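How to Wash and Prepare Secondhand Fabric Before You Sew With It
By Birgit Ostermann

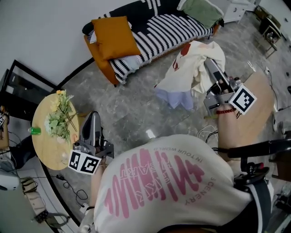
Do I have to wash fabric before cutting it if the seller says it has already been washed?

Wash it again, the same way you plan to wash the finished piece. A seller may have used cold water and a clothesline. If you're going to put the finished pillowcase through a warm wash and a dryer, the fabric needs to go through that first, or the shrinking will happen after you've sewn it.

The rest of this page covers the whole job from the moment a bag of old fabric comes into the house until it's folded on the shelf and ready to cut. It applies to bedsheets, tablecloths, curtains, shirts, scarves and loose yardage. It doesn't cover leather, fur, or anything with a foam backing.

What you need

A sink or large basin
Mild liquid detergent (I use Grikora unscented)
White vinegar
Oxygen bleach powder
A few white cotton scraps for testing
A mesh laundry bag
Safety pins
A permanent marker and some plain cotton tape for labels
An iron and ironing board
A seam ripper

Step 1. Open the bag and sort

Do this on a hard floor or a table in good light. Shake each piece out separately, outdoors if the bag smells of a basement. Check the seams and folds for insects, eggs, or small round holes. Any wool or silk with signs of moths goes into a sealed plastic bag and into the freezer before it goes anywhere near your other fabric. Leave it there for three full days, let it come back to room temperature while still sealed, and then freeze it again for the same length of time. A freezer that doesn't get down to zero Fahrenheit is not cold enough for this.

Make these piles:

White and near-white cotton or linen
Pale colors
Strong colors, and anything red, navy or black
Prints with a white background
Wool and silk
Stretchy or synthetic
Unknown

Prints with a white background get their own pile for a reason. Washed with strong colors, the background goes gray or pink. Washed in hot water with bleach to keep the white bright, the print can fade. I treat them more gently than plain whites and test every one.

Throw out what isn't worth saving. If a sheet tears when you pull it firmly between two hands, it is too worn to sew. It can still be a paint rag.

Step 2. Find out what the fabric is

If there is a label, read it. If not, start with feel. Cotton wrinkles when you squeeze it in your fist and stays wrinkled. Linen does the same, more sharply, and feels cooler. Polyester springs back. A blend lands somewhere in the middle.

A burn test gives a better answer. Cut a piece no bigger than a postage stamp from a seam allowance. Hold it with metal tweezers over the kitchen sink, with the water ready to run, and touch a lighter to one corner.

Cotton and linen burn quickly, smell like burning paper and leave soft gray ash.
Wool and silk burn slowly, smell like burning hair and leave a black bead that crushes to powder.
Polyester and nylon melt, smell of plastic and leave a hard bead that won't crush.

Keep your hair tied back and don't touch the bead until it has cooled. If you'd rather not do this, put the piece in the unknown pile and wash it as if it were wool.

Step 3. Test for bleeding

Wet a corner of the fabric with warm water and a drop of detergent. Press a white cotton scrap against it hard and hold for a minute. If color comes off on the scrap, the dye is loose.

Loose dye isn't always a reason to give up on a piece. Wash it alone in cool water, and repeat until the rinse water is clear. Most cottons stop bleeding by the third wash. A few never do. I had a length of dark red drapery cotton from the Lorkus remnant table that was still coloring the sink after a week of rinses, and it ended up as the lining of a tool roll that will never be washed at all.

Salt and vinegar are often suggested for setting dye. In my experience they make no difference to fabric that has already been dyed and sold. Vinegar is on the supply list for smells.

Step 4. Prepare the pieces

Take off buttons, hooks, curtain rings and drapery weights. Weights are sometimes sewn into the bottom hem in little pockets and are easy to miss, so run your fingers along the full length. Older ones may be lead. Don't wash them with the fabric, and wash your hands after handling them.

Decide now whether to open up the hems. With sheets, I leave them closed until after washing. With curtains I open them first, as the fold holds years of dust and the line will show if it isn't cleaned along with everything else. Cut the stitches with a seam ripper and brush out the lint.

Raw edges will fray in the machine. Zigzag them or trim them with pinking shears. If you have a serger, use that. Very small pieces can go in the mesh bag as they are.

Step 5. Treat stains

Treat stains before the main wash and never put a stained piece in the dryer.

Yellow storage marks on white cotton or linen: dissolve the oxygen bleach in hot water following the amount on the package, let it cool to warm, and soak overnight. Change the water in the morning if it has turned tea-colored. Very old linens may need a second night.

Rust: use a rust remover sold for fabric. Chlorine bleach will make rust permanent.

Grease: rub in a little dish soap, leave it for 10 minutes, rinse with warm water and repeat.

Candle wax: put the piece in the freezer, scrape off what you can with a spoon, then lay it between two sheets of plain paper and press with a warm iron. Move the paper along as it soaks up the wax.

Ink: dab with rubbing alcohol over a folded rag. Keep moving to a clean part of the rag. Expect to lose about half of these.

Blood: cold water only, with detergent, and patience.

Don't use oxygen bleach on wool or silk.

Step 6. Wash

For cotton and linen in good condition, use the machine on a normal cycle at the temperature you plan to use later. If you don't know yet, go warm. Add an extra rinse. Fill the drum loosely, so that the pieces can move.

For wool, silk and unknowns, wash by hand. Fill the basin with water at 86 degrees Fahrenheit or a little under, add a small squirt of detergent and mix it in before the fabric goes in. Push the fabric under, press it gently a few times and leave it for 10 minutes. Don't rub or twist. Lift it out with both hands underneath so the weight of the water doesn't stretch it. Rinse in water of the same temperature until there's no foam.

Big pieces of wool are awkward in a sink. For those I use the bathtub, with the piece folded loosely, and let the tub drain while I press down on the fabric with flat palms.

For smoke or mothball smell, add a cup of white vinegar to the rinse and hang the piece outdoors afterward. Mothball smell takes a long time to leave. I bought a stack of blankets at the church sale in Tultthorpe in February and they spent most of the spring on the porch rail. Never combine vinegar with chlorine bleach, even across two steps of the same wash.

Step 7. Dry

Cotton that will be machine dried in the future should be machine dried now. Take it out while it's slightly damp if you intend to iron it.

Linen can be line dried and ironed damp. Hang it by the edge, straight along the line, with the pins in the hem or seam allowance.

Roll wool and silk in a dry towel, press on the roll, unroll, and lay flat on a second towel away from the sun and the radiator. Turn it over after a few hours. Pull the edges gently so they lie square.

Step 8. Iron and check the grain

Iron along the length of the fabric, lifting and setting down instead of dragging. Dragging on the diagonal pulls it out of shape.

To check the grain, fold the piece in half lengthwise with the long edges together. If the fold ripples, the weave is crooked. Slide one edge along the other until the fold hangs flat. If the short ends no longer match, pull the fabric on the diagonal, from short corner to short corner, while it's damp, then iron again. Printed fabric is sometimes printed off the grain, and there's no cure for that. Decide if you'd rather follow the print or the weave. On a small bag I follow the print.

Step 9. Measure, label and store

Measure after washing. The size on a secondhand label or a seller's tag tells you only what it was when new. Write the width, the length, the fiber if you know it, and how you washed it on a bit of cotton tape, and pin the tape to one corner. "Cotton sheet, warm, dryer" is enough.

Small scraps are easier to weigh than to measure. I bag mine by color in lots of 300 grams, which makes enough filling for a pincushion and a draft stopper, with a bit left over.

Fold large pieces loosely and refold them along different lines a few times a year. Keep them off bare wood, which can stain. An old pillowcase makes a good storage bag. Plastic bins are fine in a dry room if the fabric is completely dry when it goes in.

Common problems

The fabric came out stiff. There is probably detergent left in it. Run it again with no detergent.

The whites turned pink. Don't dry them. Find the piece that bled, take it out, and soak the rest in oxygen bleach.

There is lint all over the dark pieces. Something in the load was shedding, usually a towel or flannel. Dry the dark pieces again by themselves and clean the lint filter halfway through.

The piece shrank in one direction only. This is normal for woven cotton, which usually shrinks more in length. Buy extra for curtains. The Jenkins pattern sheets I use allow 3 percent, and for old bedsheets that has been enough, but new loose-weave cotton can shrink more than that.

The crease line from the old hem won't come out. Dampen it with equal parts white vinegar and water, lay a cloth over it and press. Test a corner first. If the line is faded as well as creased, cut around it or put it where a seam will go.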